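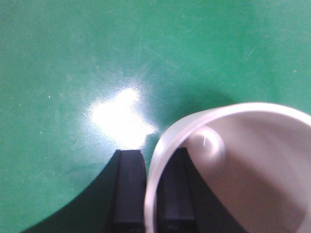

Open day at Bultberg, who went?

Forums > Robots & Automation > Shows and Visits
Filed under: trip reports, grippers
Posted by clundoler17, July 2, 2020

So I finally got to the Bultberg open day! Drove 191 miles for it. Malte Wiegand ran the arm demo and let us pester him the whole time (thank you, Malte). Cups are way harder than I figured, all that thin plastic.

gripfan_effie: Jealous!! Did they do the crates too?

clundoler17: There were blue ones on a steel cart, yep.

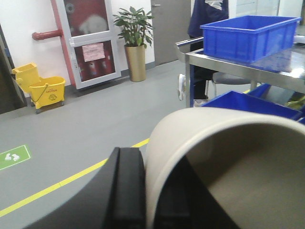

Do you have to sign up ahead of time?
Just give your name at the front desk, they take walk-ins.

torben_r: I'll be the grump. I went in June and thought it was slow. My kid clears a table faster.

clundoler17: Slow, sure, but I'd take slow over crushed. And that shiny steel top can't be easy on the cameras, I was squinting at it myself 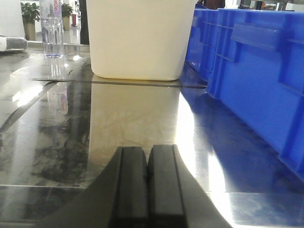
and I don't need glasses. Anyway, I'd go again.

torben_r: Fine, but I want to see it do 500 in a row first.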